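Skekov Toy Library: Progress Report to the Midari Fund

Last updated: Jul 27, 2022
Print this page | E-mail this page

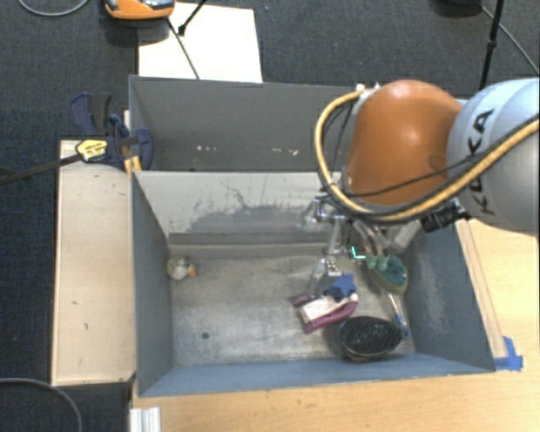

A small bird at the left of the front bin, with most of the other things over to the right.

Hello again from the toy library! I promised you a proper update once the sorting was under way, so I made a pot of coffee and sat down with my notebook (and a calculator, which I needed more than I'd like to admit).

The big news is that we've put 372 toys through sorting so far. Your grant was $4000, and we have spent $2000 of it, mostly on shelving, labels and a very large number of cleaning cloths. The shelves came from Skoditz and arrived with one set of brackets missing. They sent the brackets the following week, so that's all settled now, and the back wall looks wonderful.

The gray bins are where the toys wait before they get a shelf. I like them a lot. They're plain and they're scuffed, the wall between the front and rear ones is scratched all over, and I have no plans to replace them. I had penciled in $60 for liners and I'd like to move that to labels instead, if that's all right with you. The sticky ones we bought first peel off anything rounded, and so much of what we get is rounded!

Small animals have been the slow part. Blocks go with blocks and puzzles go in the puzzle drawer, but a little bird could belong in the farm set, the bath box or the baby shelf, and I've changed my mind on that more than once. For now all the small animals go on one low shelf together, where children can reach them. Families seem to like digging through it, and it saves me a lot of dithering.

We also sent our first two boxes out to the Liepiņa playroom. They've asked for more pretend food and fewer jigsaws, which I can well understand, having counted jigsaw pieces for most of a rainy afternoon. One box came back already with a nice note and a spoon that isn't ours.

Still to do: the rear shelves need labels, the checkout cards need reprinting (I spelled "library" wrong on the first batch, sorry), and I want a better system for toys that come back with a piece missing. At the moment they sit in a shoebox under my desk, and the shoebox is full.

I expect to have the rest of the sorting finished by October, and I'll send the receipts along with the next report. If you'd like them sooner, just say so and I'll get them copied. You're welcome to stop by any morning, too. Bring a bag of blocks if you have one, we never have enough.

Print this page | E-mail this page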